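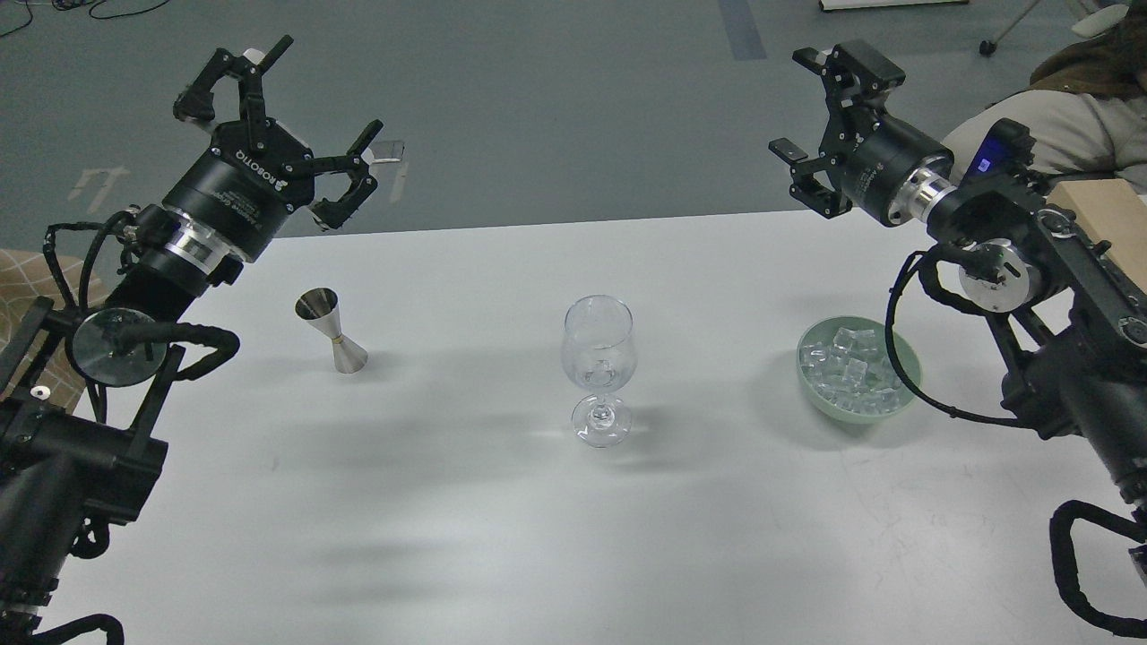
White table, Zilgate Building

Changes to Room Bookings and Event Hospitality

December 6, 2024

The Uvell Institute has completed its review of room bookings and event hospitality, which opened in October. The revised rules apply to the Zilgate Building, the Okonkwo Reading Room and the Drenitz Annex, and take effect at the start of the spring term. Bookings already confirmed for the spring will be honored under the old terms.

All requests must now be made through the Facilities Office by means of the single booking form. Departments may no longer reserve rooms by telephone or by arrangement with front desk staff. Requests for regular weekday use should reach the office at least two working days ahead. Evening receptions, public lectures and any event at which food or drink will be served require three weeks' notice.

A department may hold no more than four advance bookings in the Okonkwo Reading Room at any one time. During the review, several departments reported that the room appeared full on the calendar for most of the fall, although many of the listed meetings had been moved or dropped. Organizers are asked to release dates they do not need as soon as this is known. Repeated failure to do so may result in the loss of advance booking rights for the remainder of the term.

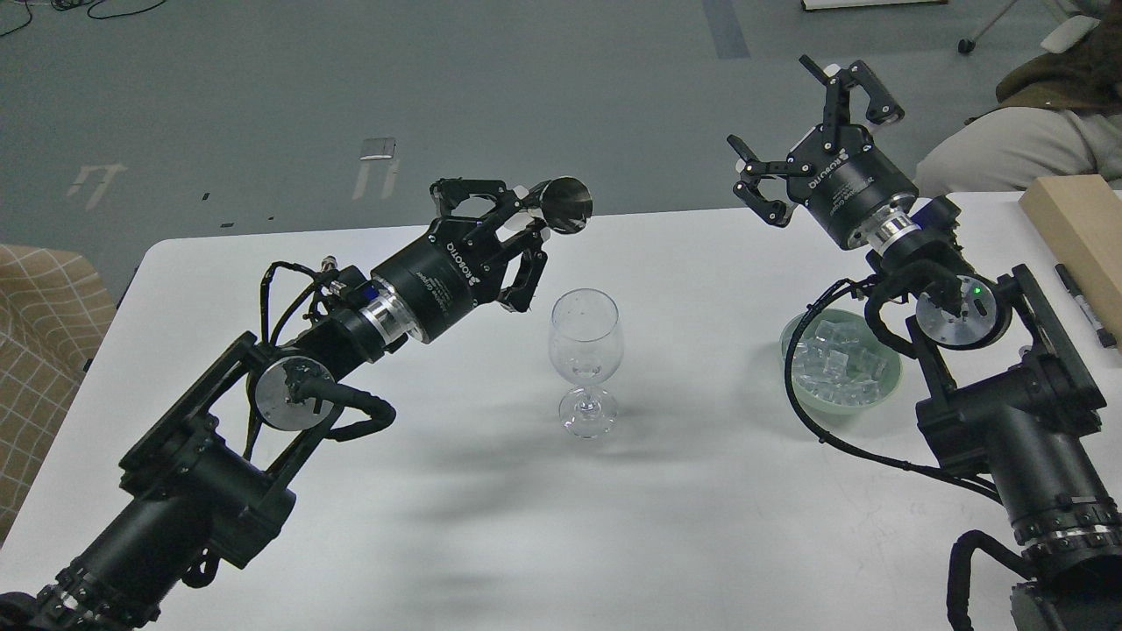 Stemmed glass, Zilgate Building

Events with more than 100 guests will continue to be assigned to the Drenitz Annex. The annex kitchen may be used for serving but not for cooking, and outside caterers must provide proof of insurance before a booking is confirmed. Wine and beer may be served only at events approved for that purpose on the booking form. Service must end 30 minutes before the close of the booking.

Glassware and table linens may be borrowed from the Facilities Office at no charge to departments. Items should be requested on the same form as the room and returned clean on the next working day. Breakages should be reported when the items are returned; the cost of replacement will be charged to the department's account.

Outside groups may still apply to use Institute rooms on weekends. The hire fee is unchanged, but a deposit is now required when the application is accepted. Copies of the full rules and the new form are available at the Facilities Office and at each front desk.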